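Introduction to Automation, Unit 6
Handout after the visit to the Trileck open day, Lurthorpe
Prepared by Rokeya Marikar, 11/7/24

Please read this handout before you write your visit report. It repeats what we heard at the demonstration and adds some points for which there was no time.

1. What we went to see

The group at Trileck works on teaching by demonstration. A person does a task by hand, and the movement of the hands is recorded together with camera pictures. Later a program learns from these recordings. Our host was Benedikt Kaufmann, who is responsible for the table tasks in the project Henutness. He spoke for 20 minutes, and after that we could stand near the table and watch.

The task of the day was food handling with simple tools. It looks easy for us, but it contains many things that are difficult for a machine: a thin tool, small pieces, and a liquid that changes its shape all the time.
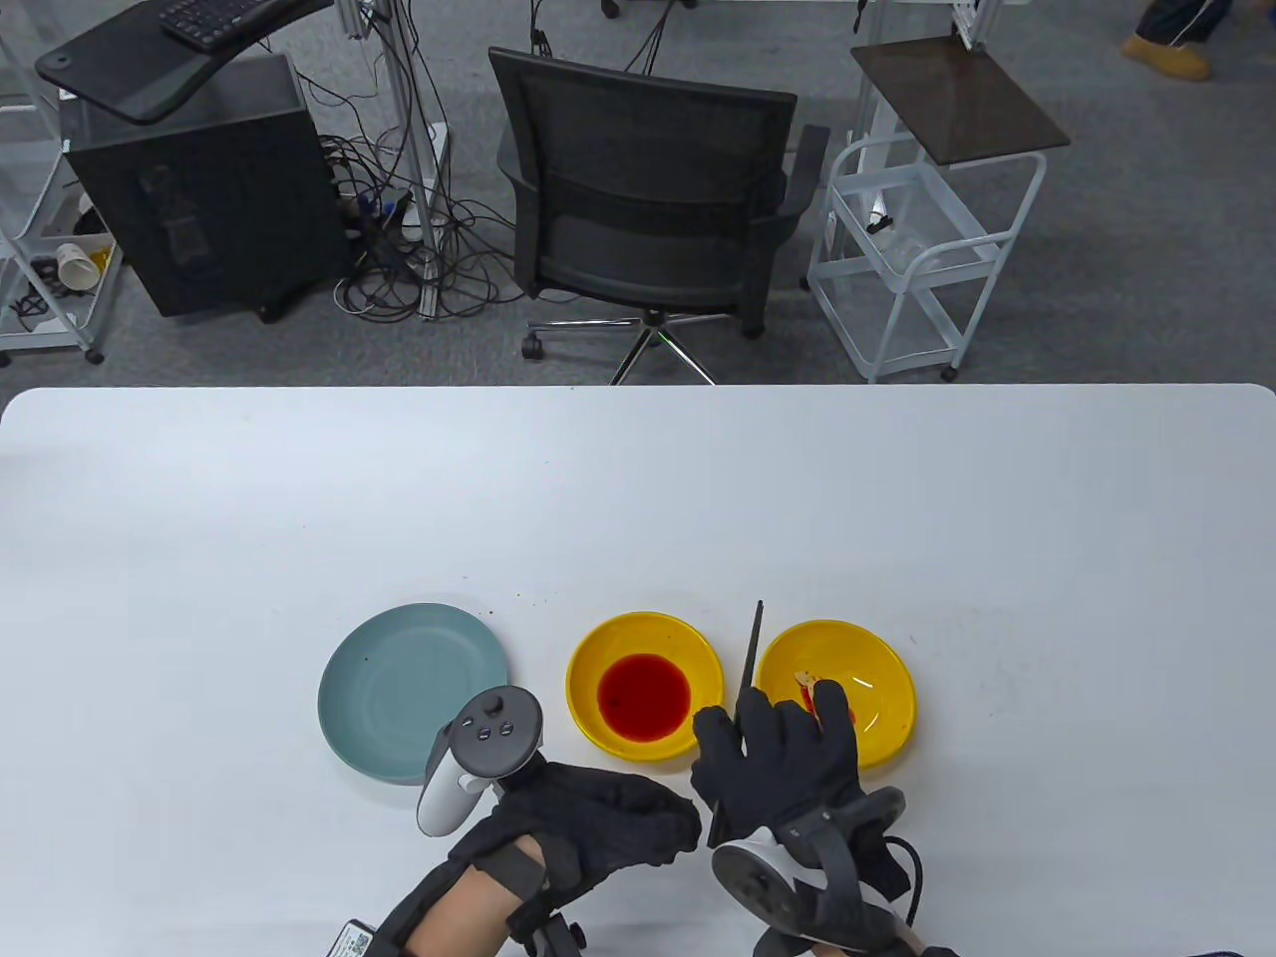
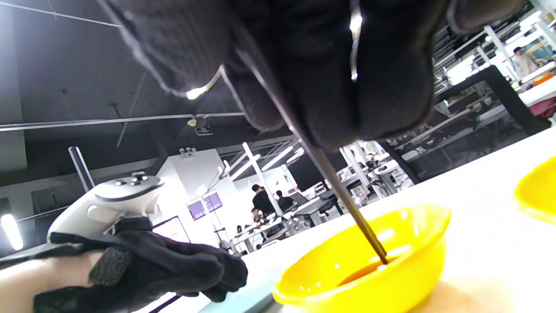

Mr. Kaufmann asked us to think about the difference between position and force. A recording of position says where the hand was. It does not say how strongly the fingers were pressing. Piyumi Ekanayake asked if the program can guess the force from the pictures. His answer was that sometimes it can, when the object bends or slips, but with a hard object there is very little to see.

2. Words you should know

Demonstration: one complete performance of the task by a person.
Episode: the recording of one demonstration, from start to stop.
Viewpoint: the place from which a camera looks. The same moment can look very different from two viewpoints.
Occlusion: when one thing hides another thing from the camera. Hands do this often.

3. Numbers from the talk

In April the group recorded 30 episodes of one task and kept 19 of them. The others had a late start or a camera problem. You may use these numbers in your report, but please write that they come from the talk.

4. Your report

Write 2 pages. Choose one small part of the task and explain which information a program needs to repeat it. Draw your own sketch of the table. Hashini Jayasinghe and Parveen Wanigasekara have already agreed to share their notes from the question time, so ask them if you stood at the back and could not hear well.

Reports go in the box beside my office door. If you missed the visit, speak with me first and I will give you another topic.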